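We use cookies to remember your settings and to see which stories people read. Accept all | Manage choices

The swap room at Terham Library is staying open, and it's getting more shelves

I'll admit I went to the library meeting in January expecting to write a sad little story. The swap room has been living month to month for as long as I've been covering this end of town, and the talk at the bakery was that the space was going to be turned into study booths. I had half the headline written in my head on the walk over. Well, scratch that headline! The swap room stays, it gets the old periodicals alcove next door as well, and the opening hours go up from the start of next month.

If you've never been, the swap room is the long, narrow one behind the children's section, past the water fountain that only works if you lean on it. You bring in fabric, yarn, patterns, buttons, scarves you never wear, whatever you've got, and you take home whatever you like. There's no money involved and no points system (they tried points once, and it lasted one winter). I've gotten two good wool skirts out of it and most of a quilt, and I have given back, to my shame, mainly zippers.

The vote came at the end of a long evening. There was a whole business about the parking lot drain first, which I'll spare you, although if you park on the low side, please do read the notice in the lobby. Then Lorraine Cartwright, the branch manager, got up with her papers and went through the numbers. Last year 732 people signed the swap room book. That's just the ones who signed, and I know for a fact I walked past that book a dozen times with my arms full. The year before, it was a good deal lower, and Cartwright said the jump came after they started opening in the evenings.

"I was told it was a closet with a hobby," she said, and got a laugh. "It's one of the busiest rooms I've got."

The study booths aren't gone, by the way. They're going upstairs by the windows, where I think they should have been all along, and they'll have outlets. A couple of high school students had come to speak up for the booths and looked ready for a fight, and they ended up staying for the cookies.

So what changes? Mostly hours and space. Right now the room is open in the mornings and two evenings, and it closes at lunch, which has caught me out more than once. Starting next month it'll run straight through from 10 in the morning until 7 at night on every day the library is open. The alcove will be fitted with shelving from the old reading room at Skasari, the branch that closed for repairs and came back with new furniture. The shelves were sitting in a basement. They're heavy, they're ugly, and I'm told they'll outlive us all.

The whole thing is costing $199, which made me sit up, because I've seen this town spend more than that on a banner. It goes on brackets, paint and a new lock for the side door. Moving the shelves is being done for free by Ghoneim, the furniture people out by the rail crossing, who had a truck going that way anyhow.

I caught Khadija Hajji on the steps afterward. She's been sorting donations there since the room was one folding table, and she had plenty to say about what people bring in. Good sheets are always wanted. So is plain cotton in any color, and so are knitting needles, as long as both of them are there. (You'd be amazed how many come in alone.) She'd like everyone to please wash things first and to stop leaving bags outside overnight, because the raccoons have gotten interested.

Her other request is about sorting. If you can put your small pieces together in a clear box or a zip bag before you come in, it saves the sorters a big chunk of the morning. A see-through box can go right on the shelf and people can tell what's in there without tipping it all out, and I have been one of the tippers, so I took that one personally.
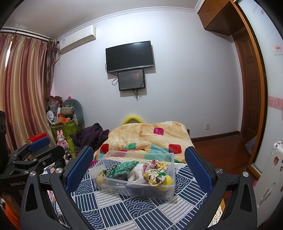

I went home and looked at my own sewing cupboard that same night and got as far as the second drawer before I gave up and made tea. There's a piece of curtain fabric in there I bought for an apartment I moved out of years ago. It's going in the bag. I mean it this time.

There'll be a mending table too, if enough people sign up to help run it. Imke Reuter, who used to do alterations at Sulora before she retired, has offered to come in and show people how to do hems, darning and zippers (I have zippers, Imke, call me). The plan is to start with 12 seats and see how it goes. You don't need a machine and you don't need to know anything, and she says she'd honestly prefer beginners, who haven't picked up bad habits yet. The sign-up sheet is at the front desk, under the big clock.

Not everyone was thrilled. One man near the back wanted to know why the magazines had to move, and it's a fair question, as the alcove is a nice quiet spot with a radiator. Cartwright said the current issues will go on the rack by the front windows and the back issues can still be asked for at the desk. He said he'd miss the radiator. I'd miss it too. She promised to look into getting him a chair near the other one, and wrote it down, so we'll see.

The alcove will be closed for painting for a week before the new hours kick in, but the swap room itself stays open all through that. Use the side entrance if you're carrying a lot, and watch the step, which is higher than it looks. Donations are capped at two bags a visit until the shelves are up.

Comments (4)

Rania Berrada
So glad to read this. I got all the fabric for my daughter's school play out of that room, sixteen little capes, and brought back what was left over. Does anyone know if they take patterns with pieces missing? I have a whole shoebox of them.

Saskia Ngata
@Rania they took mine, just write on the envelope which piece is gone. I'm signing up for the mending table tomorrow. I have been wearing the same coat with a safety pin in it for two winters.

oldmillroad60
Nice for the knitters but when are they going to fix the drain? Third time I've stepped in it.

Saskia Ngata
@oldmillroad60 read the notice in the lobby, they're digging it up in spring. Park on the high side till then.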